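Startseite Notizbuch Teige Geräte Archiv
Lesezeit: 4 Minuten

Notizbuch Küche Morkum, Oktober, Samstag

Angefangen um 8:30. Der Teig von gestern Abend war im Kühlschrank unter Folie, er hat sich gut gehoben und roch ein bisschen nach Hefe, aber nicht sauer. Gewicht vor dem Teilen 1.470 g. Ich habe Portionen von 43 g gemacht, das ergibt 34 Stück und einen Rest von 8 g. Den Rest habe ich in ein Glas mit Wasser gelegt, um zu sehen, wann er oben schwimmt. Nhàn macht das immer so und sie verlässt sich darauf mehr als auf die Uhr.

Mehl: das feine von Fondetti, gemischt mit einem kleinen Teil Maismehl. Beim letzten Mal hatte ich mit dem Maismehl übertrieben, die Brötchen waren trocken und der Boden hat Risse bekommen. Diesmal nur so viel, dass die Farbe ein wenig ins Gelbe geht. Spyros meint, man schmeckt es trotzdem. Ich schmecke es nicht, aber ich hatte auch Schnupfen.

Formen: Ich drehe die Kugel unter der hohlen Hand, bis die Oberfläche gespannt ist, und setze sie mit der Naht nach unten. Bei den ersten Stücken lag zu viel Mehl auf der Arbeitsfläche, die Naht ging wieder auf. Danach habe ich ohne Mehl gearbeitet, nur mit leicht feuchter Hand, und es war viel besser. Bitte in Zukunft die Schüssel mit dem Streumehl gar nicht erst hinstellen, sonst greift man automatisch hinein.

Zweite Gare im warmen Schrank. Das Stückchen im Glas kam nach einer halben Stunde hoch, da habe ich den ersten Durchgang angefangen.

Zum Dämpfen: 400 ml Wasser in den Topf, kalt, nicht aus dem Kocher. Mit heissem Wasser wird die Haut schneller fest als das Innere, und dann platzen sie an der Seite. Den Deckel habe ich bei der ersten Runde in ein Küchentuch gewickelt, bei der zweiten Runde ohne Tuch probiert. Mit Tuch: glatte Haut, keine Flecken. Ohne Tuch: zwei Stück mit dunklen Punkten, wo Tropfen hingefallen sind. Also mit Tuch, auch wenn es umständlich ist.

Wichtig ist das Warten am Ende. Gerät aus, Deckel bleibt zu, 4 Minuten. Shona hat in der zweiten Runde sofort aufgemacht (ich hatte es ihr nicht gesagt, mein Fehler) und die Brötchen sind vor unseren Augen kleiner geworden. Sie waren noch essbar, aber zäh am Rand.

Abstand auf dem Einsatz: Ich lege nie mehr voll. Vier waren möglich, aber sie haben sich berührt und beim Trennen ist die Haut abgerissen. Mit drei Stück bleibt zwischen ihnen genug Platz, damit man sie einzeln herausnehmen kann. Das dauert bei 34 Stück natürlich eine Ewigkeit. Für grössere Mengen müssen wir den Bambuskorb von Stino ausleihen, Tuulikki fragt am Montag nach.

Papier unter den Brötchen: habe ich weggelassen. Den Lochboden nur mit einem Tropfen Öl abreiben, mit dem Finger, nicht mit dem Pinsel - der Pinsel lässt Haare. Der Boden der Brötchen bekommt dann kleine Abdrücke von den Löchern, das stört mich nicht. Alby findet es hässlich und möchte Papier. Wir können beides vergleichen, wenn wieder Backpapier da ist.

Ablegen: den Glasdeckel neben den Topf, flach auf den Tisch, und die fertigen Stücke auf einen runden weissen Teller. Keine Schüssel, darin schwitzen sie von unten.

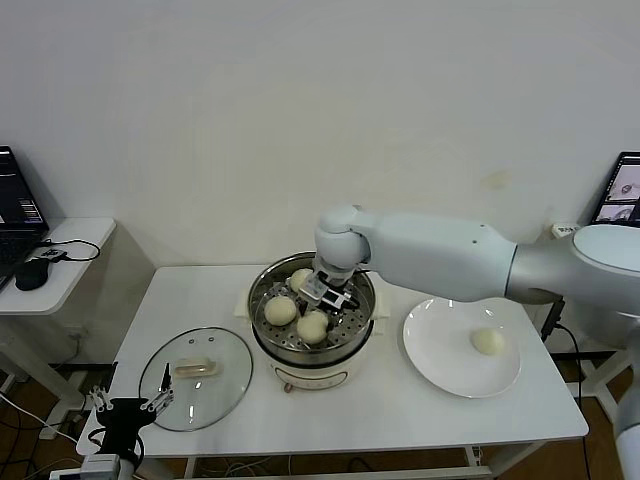 Geschmack nach dem Abkühlen: mild, leicht süss, die Krume ziemlich fein. Zucker würde ich nicht mehr erhöhen. Salz war etwas wenig, das hat auch Tuulikki gesagt, bevor ich sie gefragt habe. Die übrigen Brötchen sind eingefroren, in Beuteln mit der Aufschrift »Mais, mit Tuch« und »Mais, ohne Tuch«. Bitte nicht zusammenschütten.

Offen: Kalk am Heizboden, nächste Woche mit Essig. Neues Mehl bei Sheehan bestellen, bevor die Packung ganz leer ist.

4 Kommentare Teilen Drucken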